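**Gripper notebook, July, Sunday, started after lunch**

Hand tool no. 2, pads again. The Drinora sheet says the felt-faced pads are good for the life of the tool. I don't believe it and I've said so before, so I'm writing down what I did and in what order, in case somebody wants to argue later.

Complaint as it came to me: tool drops thin stuff, mostly when picking from the left. The note on the bench blamed the pads. The note before that blamed the pads too, and we changed them, and the complaint came back with the same wording. I'd like to see a bad pad before I order another set from Mansour. Last order took 20 days.

Checked first, before touching a screw:

- Trigger travel. Full stroke, no catch. Slight squeak at the end, same as tool no. 1, ignored.
- Finger play. Left finger rocks a hair when pushed sideways. Right one doesn't.
- Pad faces. Fuzz is still up on both. No bald patch I could feel with a thumbnail.
- Screws. Left lower pad screw turned almost a quarter with two fingers on the driver. It should not have done that.

So much for the pads. Took both off anyway, brushed them with the dry brush, put them back on the same sides. No solvent – the Drinora people say a wipe with alcohol is fine, but the set we wiped last winter went stiff along the edges and I've seen no explanation for it.

Inserts next. The Zodgate write-up claims the brass rings never back out of the printed fingers if they're set with heat. Maybe. I pushed on each one with the blunt end of a pick and they stayed where they were, which tells me about today and not much else. I'm not signing off on "never".

After reassembly I laid white paper over the carpet next to the basket and held the tool over it with the jaws wide open. Easier to judge the pad angles against something blank than against the floor.
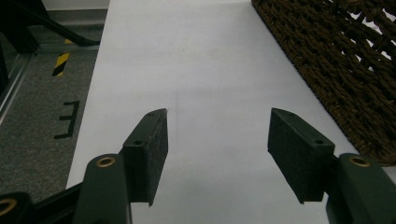

*Jaws open over paper, pads back on, nothing gripped.*

From that I'd call the two sides a fair mirror of each other. I would not call it measured. By eye is how we got the last set approved, and look how that went. If anybody wants a number, the feeler gauges are in the second drawer and the job is yours.

Test, same afternoon. Used the Grindovance pick routine because it's the one everyone quotes, although I think it flatters any gripper you give it: big soft objects, slow lift, generous count of what a "hold" is. 219 lifts by hand. Then I did 51 of my own with single sheets of card taken from the left, which is what the complaint was about in the first place.

Grindovance set: fine, no drops. I expected that and learned very little.

Card set: dropped three, all in the last stretch. Went back to the left lower screw and it had moved again, less than before. So either the thread is tired or I didn't seat it properly. My money is on the thread. The "worn pads" story doesn't fit, since the same pads held the early cards without trouble.

Put a dab of the removable threadlocker on that one screw only. Not on the others, or we won't know what fixed it. Paint mark across the head so the next person can see if it walks.

To do:

- Rerun the card set tomorrow with the threadlocker cured. Same stack, same side.
- If the mark has shifted, swap the left finger, leave the pads alone.
- Hold the Mansour order. Two spare pads in the tin will do.
- Cross out "replace pads" on the bench card and write "check left lower screw" with a question mark.

Still unexplained: the sideways rock in the left finger was there after reassembly, maybe a bit less. Could be the pivot. Could be I pushed more gently the second time. Will try it with the spring scale, about the same spot on both fingers, before I say anything in the Drinora thread.

Stopped 5:40, tool back on its hook, tag left on.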